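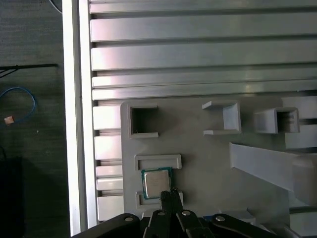 Processor held in the fingertips over the light gray tray.

Workshop Tips: Demonstrating a Processor Placement to the Arm
Flornthorpe Technical Workshop — Bench Notes, revised 2020-10-04

These notes apply to all members recording demonstrations on the desktop computer bench, whether by guiding the arm by hand or by driving it from the Lokano remote handset. Members who have not completed the December induction should read the bench safety sheet first.

Before recording

Disconnect the computer from the wall outlet and hold its power button for 8 seconds. Wear a grounded wrist strap when handling the processor yourself. Pick it up by the edges of the green board and keep skin off the contacts underneath.

Wipe the rubber fingertip pads with a dry, lint-free cloth. Residue left on the ribs will transfer to the chip.

Rehearse the full path once with the fingers empty. Most spoiled recordings come from an operator who stops halfway to decide where to go next, and the arm will learn the pause along with the motion.
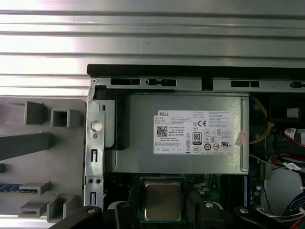
Photo: Cadi Jarman / Flornthorpe Technical Workshop

Working inside the case

Clearance beneath the power supply is limited. Tuck or tie back any cable that could swing toward the socket, and do so before the recording begins. A hand that enters the wrist camera's view midway through a demonstration makes that recording unusable.

When guiding by hand, hold the arm above the wrist joint and never by the fingers. When working by remote control, select the slow setting for the last part of the descent. The Dinard grip scale should be set no higher than 3 for bare processors.

Placing the chip
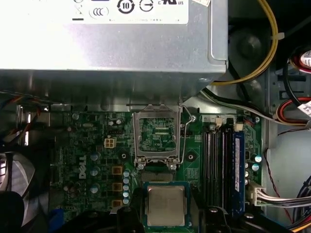 Socket frame raised and lever up, with the processor held below the empty socket.

Raise the lever and open the retention frame fully. Match the corner marker on the chip to the marker on the socket while the chip is still well clear of the pins. Lower it straight down, open the fingers, and withdraw vertically. Do not slide or press the chip to correct its position — lift it, realign, and mark the attempt as a retry.

Record 17 clean placements per session. Retries are kept in a separate folder and should not be deleted, as the Galli training software accepts them as correction examples.

Report bent socket pins to the bench desk, extension 766.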